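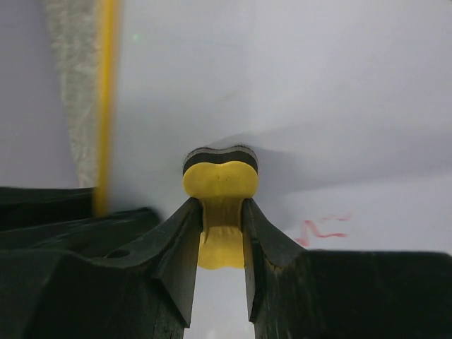 The yellow thing. Notch at the top, lobe either side.

Small yellow squashy object, what was it meant to be?

hamisi_m
Right, settle something for this household. The yellow article in the photo came out of the bottom of the odds-and-ends drawer on Friday, when I finally emptied the whole lot onto the worktop. It's soft, it gives when you squeeze it and goes back when you let go. I have lived here 21 months and have no memory of acquiring it. My wife says it's mine. I say a man would know.

The drawer came with the usual company: dead batteries, a key to a house we've left, takeaway menus for places that have since become vape shops. All of that I can account for. Before it goes in the bin, does anyone recognise the shape?

Laizer_G
Peanut. Next question.

bakari.obura
It's a heart that has had a difficult year. Look at the notch.

Laizer_G
A heart comes to a point at the bottom, Bakari.

bakari.obura
And a peanut has a waist. We can only see the bottom of it squashed, so you're guessing about the bottom half with a great deal of confidence.

Kiprono_Mb
Could be a pencil topper. My two went through a phase of these, every pencil in the house wore a hat. Is there a hole in the underside, Hamisi?

hamisi_m
No hole. First thing I looked for. I also sniffed it, before anyone asks. It smells of drawer.

awuor_l
Please don't bin it yet! Soft foamy bits like this get pushed into all sorts of places: wobbly table legs, rattling windows, the back of a cupboard door so it doesn't bang. I threw out a grey one a few years ago and found out the following week what it had been doing, when the washing machine set off across the kitchen. Go round and listen for anything new that bangs.

Kiprono_Mb
Nobody makes a door bumper with two lobes and a dip in the middle.

awuor_l
You haven't been to Jastska lately then. They do a bathroom set where everything is shaped like a cloud. I have the plug.

Laizer_G
You have a cloud plug?

awuor_l
It was reduced.

bakari.obura
Stress toy. The sort of thing you get in a bag at a trade show along with a pen and a leaflet. My last firm handed out 295 foam lemons and to this day I can't open a cupboard in that office without one rolling out. Any printing on it, Hamisi? They always print on them and it always rubs off by Christmas.

hamisi_m
No printing that I can find. It would be a mean sort of giveaway too, it's tiny. You'd have to be under very mild stress.

Kiprono_Mb
Could it be part of something bigger? Those foam puzzle mats for toddlers, the bits that press out. Ours was a Waweru one, 100 pieces when it came into the house and a good deal fewer when it left.

Laizer_G
Mat pieces are flat. I've trodden on enough of them.

Kiprono_Mb
They'd be flat after you'd trodden on them, yes.

awuor_l
Children, please.

bakari.obura
Foam or rubber, Hamisi? It matters. Foam tears if you pick at it with a fingernail and you'll get crumbs. Rubber won't.

hamisi_m
I picked. No crumbs, but I didn't go at it very hard because by then I'd become slightly fond of it. My wife has asked me to report that this is how the drawer got full in the first place.

Laizer_G
She's right. One drawer, one rule: if you can't name it, it goes. I did mine in September and haven't missed a thing.

awuor_l
Gladys, you posted in October asking if anyone had a spare radiator key.

Laizer_G
I could name the radiator key. That was a filing error.

Kiprono_Mb
My method is a jam jar. Anything unidentified goes in it, and if the jar's still full after a year it all goes out together. The jar is currently on its third year.

hamisi_m
Update, of sorts. My mother-in-law came round, looked at it for 2 seconds and said "oh, that's off the thing." She then had to go because she was parked on a line. I've rung her twice. She can't recall which thing, or saying it.

bakari.obura
Off the thing! So it's a component. I withdraw the heart.

Laizer_G
I don't withdraw the peanut.

awuor_l
Have you been round listening yet?

hamisi_m
Yes. The airing cupboard door bangs, but it banged before. Yellow thing is back in the drawer, left-hand side, next to the string. Will report if the thing it's off turns up.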